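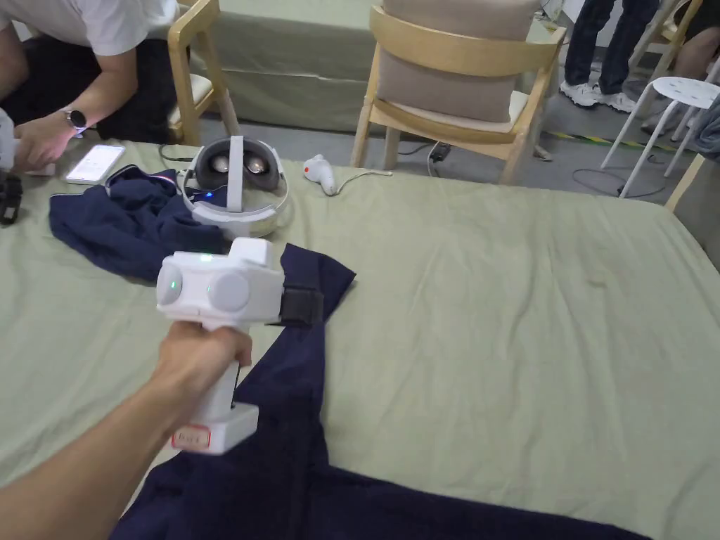
Navy clothing on a bed with a pale green sheet.

Wurura Clothing Swap Returns in May With Room for Twice the Racks

WURURA – The Wurura Clothing Swap is back this May, and it's moving into the old Hakard shoe store on Bianchini Street! Doors open at 9 a.m. and the racks stay out until 3 p.m.

Last spring's swap brought in 301 bags of clothes, far more than the library basement could hold, and people were still trying on coats in the stairwell at closing time. The Hakard building has a proper sales floor, big front windows and a row of fitting rooms with the mirrors still up, so this year everyone can see what they're getting.

The rules are the same as ever. Bring clean, wearable clothes in any size, get one ticket per piece, and trade each ticket for something you like. Sweaters, jeans, work shirts, school uniforms and kids' pajamas all go fast. Winter coats count for two tickets. Please check the pockets first (last year's finds included a house key and a very old movie stub, both still waiting at the library desk).

New this year is a mending table, run by the Jevis Sewing Circle. Bring a loose button, a dropped hem or a stuck zipper and they'll show you how to fix it yourself, with thread and needles provided. The circle has also sewn 200 cloth tote bags from leftover curtain fabric, free to swappers while they last.

Entry is free. Early drop-off is open at the Wurura Library all through the month before the swap, during regular hours. Shoes are welcome in pairs, but we can't take pillows, bedding or swimwear.

Street parking is free on Bianchini, and the Jevis bus stops right across from the door.

Contact: Wurura Clothing Swap, front desk, Wurura Library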